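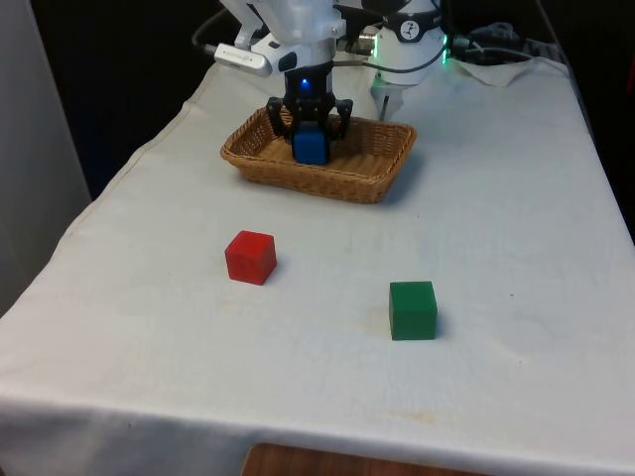 Come play with blocks (and get paid a little for it)

Hi there! I run Skuvow, a tiny toy outfit, and I'm looking for 27 grown-ups to spend part of a morning or afternoon sorting colored cubes into a basket. No experience needed. If you've ever picked up after a toddler, you're overqualified.

Some background. We're putting together a tidy-up game called Fadeo. The whole game is cubes, a basket and a cloth to play on, so every one of those things has to be right or there's no game. I've been staring at them for so long that I can't tell anymore if the basket is a good shape or if I've just gotten used to it. I need fresh eyes and fresh hands!
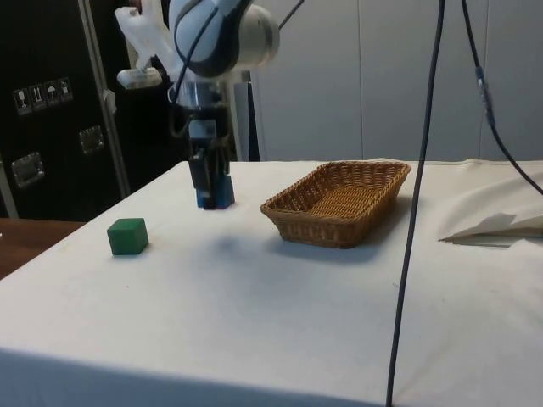 Green cube still out, basket waiting.

What you'd be doing: you sit down at a table with a white cloth on it, and you put cubes in the basket. Then you take them out and do it again, with the basket turned or moved to another spot. In between I ask you things like whether the sides feel too low, whether you'd rather have the basket close to you or far back, and which color you went for first. I'm really curious about that last one (my money's on blue). You'll also get to tell me what you think of the woven basket compared with a plain box. People get surprisingly heated about this.

The cloth is part of it too. It wrinkles, it picks up marks, and I go back and forth on keeping it. Tell me if it bugs you. 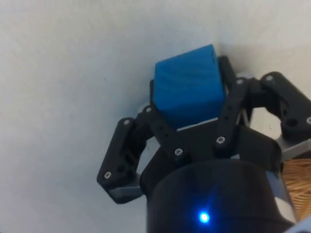 Blue foam cube, up close.

The nuts and bolts: there are 4 short rounds with a break after the second one, and coffee and cookies at the break. We pay $27 for the session, in cash, before you leave. Sessions are at the Dokton building on Ó Conaill Street, up one flight of stairs, and there's an elevator around the side if you need it. Parking out front is free but fills up early.

You need to be 18 or over and okay with sitting for a while. Left-handed people, please, please apply, I have hardly any of you. Glasses are fine, long nails are fine, bad backs are fine (tell me and I'll find the good chair).

To sign up, send me a note with your name, which hand you use, and whether mornings or afternoons work better. I'll write back either way. We'll run another batch in July, so let me know if that suits you better.

Comments

leftymom: Left-handed and I love a basket. Just sent you a note!

pkt_88: Can I bring my teenager along? She's 16.
Reply: She's welcome to hang out and eat cookies, but I can't sign her up for this one, sorry!

gardengate: Box. Definitely box.

Contact: Skuvow front desk, ext. 995 | © Skuvow | Back to top
Last updated: February 5, 2024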